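Zuvell busca gente. Convocatoria abierta, puestos de taller y participantes

Publicado el 5/2/24

Hola a todos. Va rápido porque llevamos retraso con esto y hay que cubrir las plazas ya.

Zuvell es un taller de reparación y reutilización de pequeños aparatos eléctricos. Lámparas, radios, tostadoras, ventiladores, batidoras, planchas, algún tocadiscos. Nos los traen rotos, los arreglamos, vuelven a su casa. Lo que no tiene dueño se repara y se vende barato en la tienda de la calle Orville. Lo que no tiene arreglo se despieza. El año pasado entraron 1.010 aparatos y salieron funcionando 731. Queremos mejorar eso, sobre todo en lámparas, que se nos atascan.

Dos cosas en este anuncio, leed bien cuál os interesa:

A) Trabajo pagado. 3 puestos de taller.
B) Participantes para el curso de reparación doméstica. Gratis, plazas limitadas.

A) PUESTOS DE TALLER

Técnico/a de reparación (dos plazas)
Media jornada, mañanas, de martes a sábado. Contrato hasta finales de julio con posibilidad de seguir. Diagnóstico, desmontaje, sustitución de piezas, prueba de seguridad, ficha. La ficha es obligatoria, lo decimos porque siempre hay quien se la salta y luego en el mostrador no saben qué contarle al cliente.

Pedimos:
- soldadura con estaño, soltura normal, no hace falta ser un artista
- manejo del multímetro
- saber leer un esquema sencillo
- paciencia con tornillos raros
- castellano suficiente para hablar con la gente que viene

Se valora pero no es imprescindible: FP de electricidad o electrónica, haber trabajado en servicio técnico, bobinado de motores pequeños (esto último nos haría muy felices), carné de conducir.

Atención al público y almacén (una plaza)
Media jornada, tardes. Recepción de aparatos, etiquetado, teléfono, caja, avisos de recogida, orden de estanterías. Hay que levantar peso a veces, microondas y similares. Pedimos trato amable y letra legible. Informática básica, la base de datos es vieja y va lenta, se aprende en una mañana. La persona que entre trabajará con Shiela Enriquez, que lleva el mostrador desde que abrimos.

Condiciones para los tres puestos
Salario según convenio, nos lo preguntan mucho: la cifra exacta se da en la primera llamada, sin misterios. Contrato desde el primer día, sin periodo "de prueba" sin cobrar. Ropa de trabajo y gafas las ponemos nosotros. Herramienta también, aunque quien quiera traer la suya que la marque. Transporte no se paga, hay bus casi en la puerta. Sitio para bicis dentro.

Qué NO hacemos: móviles, ordenadores, neveras, lavadoras. Por favor no mandéis currículum solo de telefonía, no nos sirve de mucho y nos sabe mal contestar que no.

B) CURSO DE REPARACION DOMÉSTICA

Para gente sin experiencia. De verdad, cero. El grupo lo lleva Hadi Yammine, y algunas tardes le acompaña Mereana Kingi con la parte de costura de fundas y pantallas de lámpara, que ya sabemos que no es eléctrico pero la gente lo pide.

Contenido, más o menos en este orden:
- seguridad, qué se toca y qué no
- cables y enchufes: pelar, crimpar, cambiar una clavija
- interruptores y portalámparas
- lámparas antiguas, recableado completo
- aparatos con resistencia: tostadora, plancha, hervidor
- motores pequeños: batidora, ventilador
- una sesión libre, cada cual trae su cacharro

Sesiones de dos horas y media, por la tarde, una a la semana. El calendario definitivo se manda por correo a los admitidos. Si faltáis a la sesión de seguridad no se puede seguir con el resto, lo sentimos pero en esto no hay excepciones. A las demás se puede faltar alguna avisando.

Quién puede apuntarse: mayores de 16. Los menores de edad con autorización firmada (el modelo está en el mostrador). Prioridad para vecinos del barrio Nemthorpe y para personas en paro, después por orden de solicitud. El taller tiene rampa y un puesto de altura regulable. Si necesitáis otra cosa, decidlo en la solicitud y lo miramos.

Material incluido. Lo que reparéis os lo lleváis. Si no tenéis nada roto en casa (raro) aquí sobran cosas para practicar.

A cambio pedimos dos favores. Uno, rellenar un cuestionario al principio y otro al final, lo usa Mwanahawa Mugo para su estudio sobre qué se repara en las casas y qué se tira. Es anónimo, y se puede decir que no sin perder la plaza. En la ronda anterior recogió 983 respuestas entre cursos, mostrador y buzones y quiere llegar a más. Dos, echar una mano en una jornada de puertas abiertas. Una, la que os venga mejor.

CÓMO APUNTARSE

Para los puestos (A): currículum de una página, dos como mucho, y unas líneas contando algo que hayáis arreglado. O algo que intentásteis arreglar y no salió, también vale. En el asunto poned TALLER o MOSTRADOR. Sin eso se nos pierde entre los presupuestos. Cartas de presentación largas no, gracias.

Para el curso (B): nombre, edad, barrio, teléfono, y qué tardes os van mal. Asunto: CURSO. Quien no use correo puede pasarse y dejarlo en papel, se tramita igual.

En los dos casos el formulario y la dirección están en la pestaña Contacto de esta misma web. Por redes no, que no las mira nadie a diario.

Las entrevistas las hacen Hemi Halliday y Shiela. Media hora de charla y otra media en el banco con un aparato delante. Para el mostrador no hay prueba de banco, hay una simulación de entrega con cliente enfadado, avisados quedáis. Contestamos a todo el mundo, aunque sea tarde.

PREGUNTAS QUE YA HAN LLEGADO

¿Se puede pedir puesto y curso a la vez? Sí, en dos correos separados.

¿Hay prácticas de FP? Este trimestre no. Escribid a partir de julio.

¿El curso da título? Certificado de asistencia y ya. Oficial no es.

¿Puedo ir solo a la sesión de lámparas? No, tiene que ser con la de seguridad hecha.

¿Aceptáis donaciones de herramienta? Sí!! Alicates, pelacables, destornilladores de precisión, soldadores con punta en condiciones. Taladros ya no, tenemos de sobra. Se dejan en el mostrador por las tardes, con vuestro nombre si queréis recibo.

¿Y donaciones de aparatos? De momento paradas, el almacén está hasta arriba. Avisaremos en la web.

¿Qué pasa con la nave de Goodwin? Sigue cerrada por obras. Todo lo de este anuncio es en Orville, no vayáis a la otra que luego nos llamáis desde la puerta.

¿Puedo traer a mi perro? Al mostrador sí, al taller no.

Se agradece que paséis el anuncio a quien le pueda interesar. Sobre todo a gente que sepa de motores, insistimos.

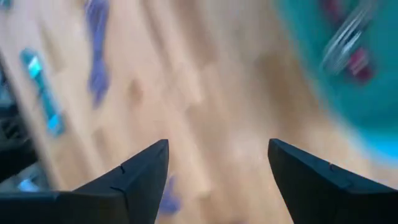
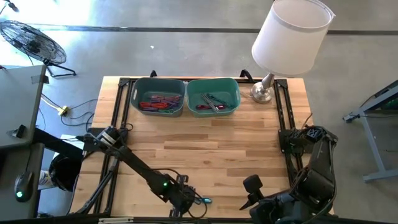 En la segunda foto, las cubetas con cables y herramienta de mano, sobre la mesa de madera.

Recogida de aparatos reparados: mismo horario de siempre, traed el resgaurdo.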